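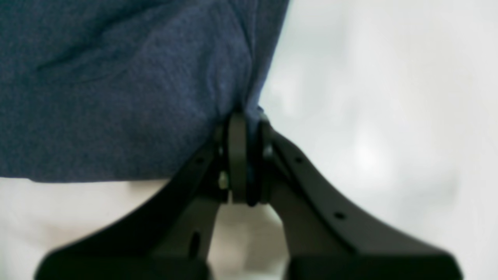 Wrist view: gripper closed on a fold of blue knit cloth.

Docs | Data | Tasks | Contact
Kuruc > Data cards > Cloth handling

# Kuruc Cloth Handling

Can a machine do the laundry yet? Kuruc holds 341 recorded attempts by a two-armed robot at handling cloth on a table. Failed attempts are kept.

## What is in it

- Wrist and overhead video
- Joint positions for both arms
- A result for each attempt: done, partly done, failed
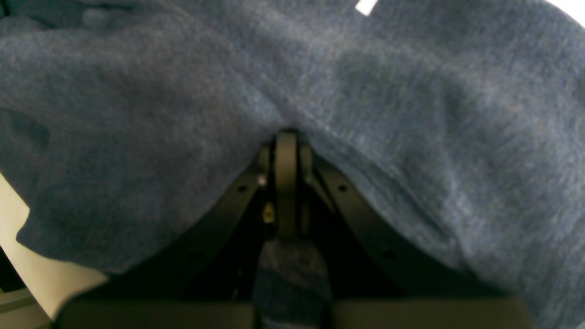
Wrist view: heathered blue cloth bunched over the fingers.

## Known problems

Folds hide the hem from the wrist cameras, so many labels rely on the overhead view - and that view misses

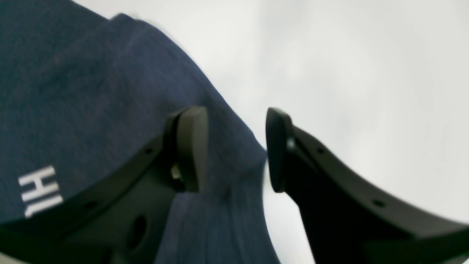

the underside of the cloth. Themba Khumalo and Llinos Gronow labeled everything twice. Where they disagreed, the attempt is marked "partly done."

## Use

Good for testing grasp and fold policies. Too small to train one from scratch.

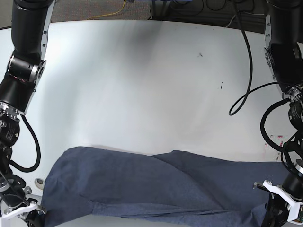 **Could this run in a real laundry room?**
Not at present - a person is still faster and needs no reset between garments.

Last updated 2020-02-16

Related
- Pavon Dish Loading
- Londico Shelf Stocking
- Nenenier Parts Sorting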